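10/31/21

Dye notes, madder batch again. I know, I know, I said I'd leave madder alone until the spring, but there was still half a bag of the Jilum root in the cupboard and it was staring at me.

So: 300 g of wool, the scratchy Dratine stuff we bought in July (I still think it's coarser than what they sent last time), mordanted with alum overnight and then straight into the pot. Kept it low and slow, 7 hours all in, and I was very good about not letting it boil. Last time I got distracted by a phone call and ended up with a skein the colour of old brick, fine if you're knitting a chimney.

Much happier with this lot! Skein one is a proper warm red, skein two a bit more orange, and skein three has a pale patch where I tied it too tightly. Note to self, LOOSE figure-of-eight ties, you do this every single time. I've kept the bath for a second go because there's loads of colour left in it, and I might chuck in the cotton scraps just to see.

Still puzzling over the water. The tap here is hard and everyone says madder likes that, so I didn't add any chalk, but I'd love to try one skein with and one without, same pot size, same root, everything the same. Haven't got two matching pots though. Must ask at Jayasinghe if they've got another of the enamel ones.
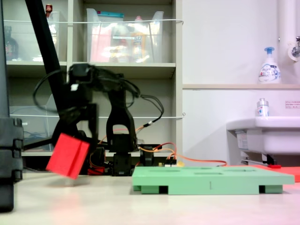 Nimal Saha reckons the orange in skein two is from rinsing too soon, and that I ought to let the wool cool in the bath until morning before I touch it. He also wants me to try washing the root first to get rid of the yellows, which sounds like a faff but he did it for his own cardigan and the red was gorgeous, so fine, I'll do it.

Other bits: the Jimer scales are drifting again, they wouldn't settle while I was weighing the alum (new battery?). Lid of the big pot has gone missing, if you've borrowed it please bring it back. And I've put a snippet from each skein in the sample book with the weights written next to it, in pencil this time, after what the biro did to the last page.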